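Flexible Snack Packaging and Kerbside Sorting: Pack Audit and Labelling Review
Hosten Campus, Packaging and Materials Unit
Final report, section 3 onward

3. Method

Empty and part-full snack packs were collected from the two Bostbridge share kitchens through February. The total sample was 1,007 packs. Each was assigned to one of four classes by construction: clear film, metallised film, paper-faced laminate, or mixed. Packs over 270 mm in length were recorded but excluded from the crush test, as the Hastholm compression rig does not accept them.

Labelling was assessed separately. A subset of 30 packs was checked for legible material coding, disposal advice and print contrast. Packs printed in languages other than English were kept in the subset – the Cullinane audit left them out, and its colour-coding results are hard to compare with ours for that reason.

4. Observations

Film packs recovered their shape poorly after handling. Creasing was heaviest near the seals, and small print crossing a crease was often unreadable at arm's length. Glossy faces made this worse under the bench lights. Two assessors disagreed on print contrast more often for glossy packs than for matte ones, so the scoring sheet was revised to require a second reading with the pack tilted.

Large graphics survived creasing well. Logos and food pictures could be identified on nearly all packs, including those where the disposal advice had been lost.
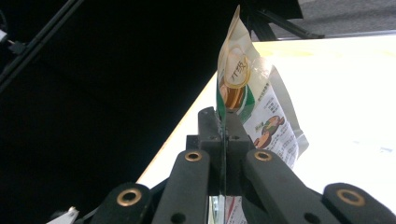
Figure 4. Crumpled snack bag, mostly white, with gold-ringed logo and green side stripe. Small dark print runs down the face.

5. Limitations

The sample came from one building. Food residue was not weighed. The planned sample of 3,000 packs was not reached before the kitchens closed for repainting, and the paper-faced class is too small to support a separate result.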